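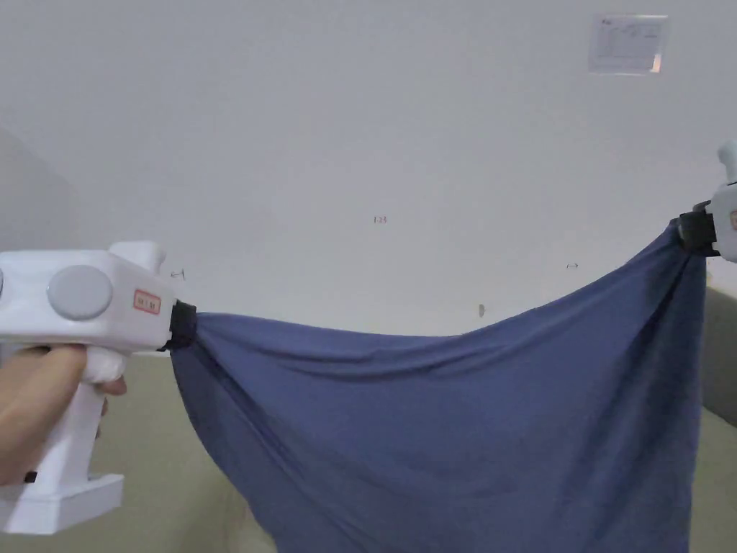 **Dralwood house opens its doors for a second season**

Fans of *The Long Hallway* can start clearing their evenings, because the reality series is coming back in March with a bigger cast, a longer run and the same creaky old house in Dralwood!

Producer Kurevex confirmed the renewal this morning, and the numbers behind it are lovely to see for a show that began with hardly any advertising. Over 4,000 people applied to move in this time, compared with 2,849 for the first season. From that pile the casting team has picked 18 housemates, who will spend 40 days under one roof with no phones, no clocks and a shared chore roster that caused most of last year's best arguments.

The format stays much as it was. Housemates still vote in the hallway, one at a time, and still have to say their reason out loud before the door opens. The big change is the Plattner Room, a new upstairs bedroom that goes to the winner of each week's challenge. Whoever sleeps there is safe from the vote but can't speak to the others after dinner – a terrific twist, and a cruel one for anybody who likes to gossip.
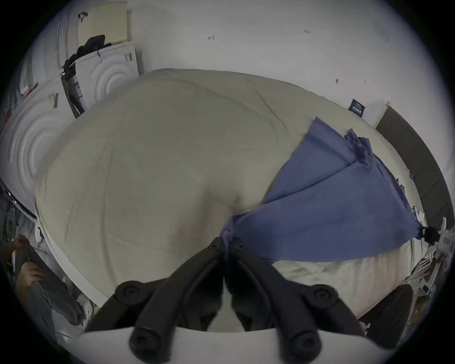

Chores are getting a bigger role too. Last season's laundry challenge, where teams raced to strip and remake every bed in the house, was such a favourite that it returns in the opening week with tougher judging. A rumpled cream comforter with a blue cloth bunched across it wouldn't earn a single point under the new rules, which ask for flat covers and square corners. The losing team cooks for everyone until the next vote, and after last year's lentil disaster that should be motivation enough.

Streaming service Durkska has the rights again and will put new episodes up at 8 p.m., with a live after-show straight afterward. The first season is still there in full for anyone who missed it, and the kitchen standoff in the fourth episode is well worth your time.

Cast names and photos will be released the week before the premiere.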